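Search articles, authors, keywords Go Advanced

4. Setup and upkeep of the cell

Most of what follows would fit on a card taped to the cell door, and an early version of it was. The learning method in Section 3 got the attention while we were planning this work. The cell got the hours. We describe it at some length here so that a reader who wants to repeat the study can budget for both.

4.1 Layout

The Waaka cell at Govenwood has two six-axis arms mounted on a common steel beam, set far enough apart that they can meet over the middle of the table but cannot easily hit each other's elbows. They can still do it with effort. Each arm carries an Ollero two-finger gripper with silicone pads. A camera hangs on a short mast between the arms, at the height and tilt a person's eyes would have if the person sat close and leaned in a little. The table is white, flat and bolted down, and a sheet metal tray beneath it catches what falls.

The task is to pull small pieces from soft, sticky food and let go of them. The pulling is easy. Letting go took up most of the year.

4.2 Reference footage

The policy is trained first on footage of human hands and only then on the arms. The human clips are seen from head height and nobody was asked to tidy up for them. We wanted hands working near the body, low down and up on a table, in poor light and in good light, with other things lying close by. The robot sees one table from one mast under one lamp, and a policy fed on that alone learns the lamp.
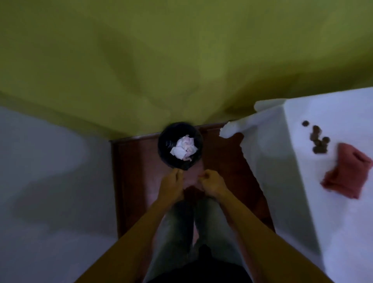

Matching the mast camera to this kind of view turned out to be a maintenance job in its own right. The mast is held by a single clamp. The clamp creeps. After a few shifts the camera points slightly further down than it did, and the policy begins to close the grippers short of the food, with great confidence. We now check the tilt each morning against a printed target that sits in a milled pocket at the table's center. If the target's corners have moved more than 3 pixels, the clamp is loosened, reset and tightened with a torque driver. Tightening by feel was tried. Every member of the group has a different feel.

4.3 Pads and cleaning

Human fingertips handle sticky material by means we do not fully understand and cannot buy. They pinch, roll a little, and the fragment is gone. Silicone pads pinch, and the fragment stays. With fresh pads the release failed rarely enough to ignore. With pads that had done a morning's work, the gripper would open over the drop point, show the camera a fragment stuck to the left finger, and then carry it back for another try at the same food. The log recorded these as successes until we thought to look at one.

The routine we settled on is as follows. After every 50 pulls the arms park over the tray and the program stops. The operator wipes both pads with a lint-free cloth and warm water, dries them, and presses the reset. After 200 pulls the pads come off and go into a bath, and a second set goes on. The bath is held at 38 °C. Hotter water cleaned faster and also lifted the edge of the pad from its backing plate, a result we obtained twice. A pad set is thrown out at 3000 pulls whatever it looks like. Before that rule there was a good deal of talk about whether a given pad looked fine, and the talk cost more than the pads.

The table gets the same care for a different reason. Soft food leaves marks, and the segmentation step is fond of marks. A pink smudge on white is, to an untrained eye or a half-trained network, a small and very flat piece of food. The grippers went down for such pieces again and again, and each attempt pressed the pads against the table and wore their lower edge. Human hands in the reference footage work over stains and crumbs without giving them a second try (Figure 4), so the footage was of more help with this fault than any amount of wiping. We wipe anyway.
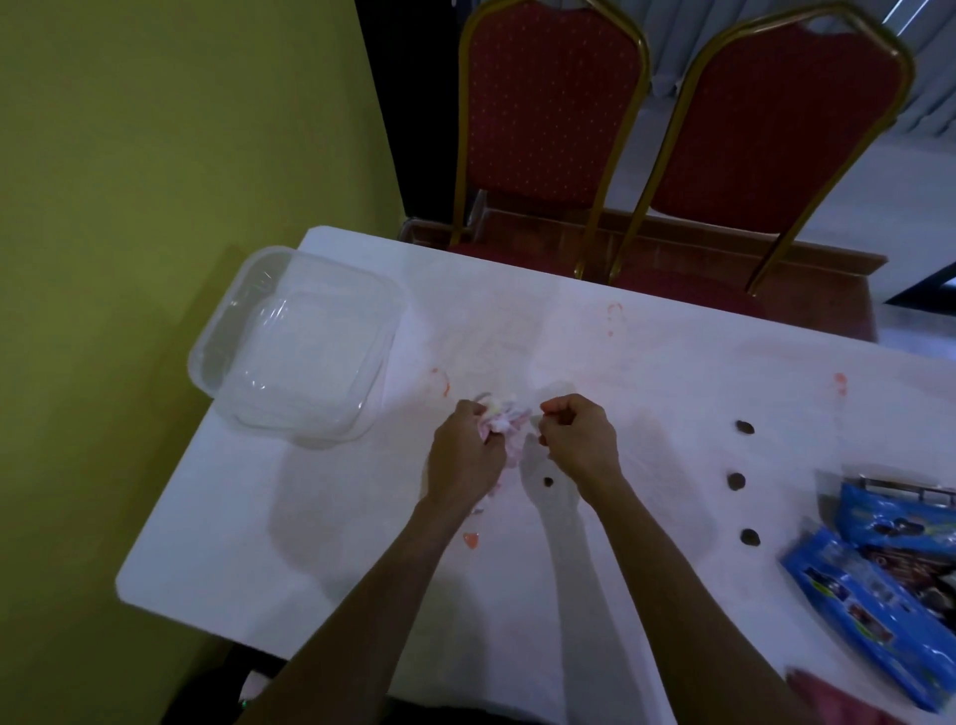
Figure 4. Reference footage, table height. Both hands work at a pink and white clump; a small pink fragment, crumbs and orange-red stains are on the tabletop.

4.4 Controller and cables

The arms, the grippers and the parking routine all run from one Jenell controller in a cabinet behind the beam. It has given little trouble. The cables that leave it have given all the rest. The gripper cable on the right arm runs through the wrist, and in the first layout it was strapped at the wrist joint itself - a tidy arrangement that bent the cable at the same spot on every pull. The fault showed up as a gripper that closed only when the wrist was turned one way. We replaced the gripper, then the gripper's driver board, then the cable, in that order, and the last of these fixed it.

Both cables now hang in a loose loop held by two clips on the forearm. The loop is ugly and snags on the mast if the arm is jogged by hand past its upper limit, so the limit has been lowered in software. A spare cable is kept in the cabinet, cut to length and labeled. The old one is in there too, also labeled, after an afternoon in July when it was fitted a second time.

Related articles
Release failures in two-finger grippers: a bench study
Camera drift on clamped masts and what it does to learned policies
Cable routing for small six-axis arms
Stain or object? Segmentation on food work surfaces
Pad wear under repeated contact with sugar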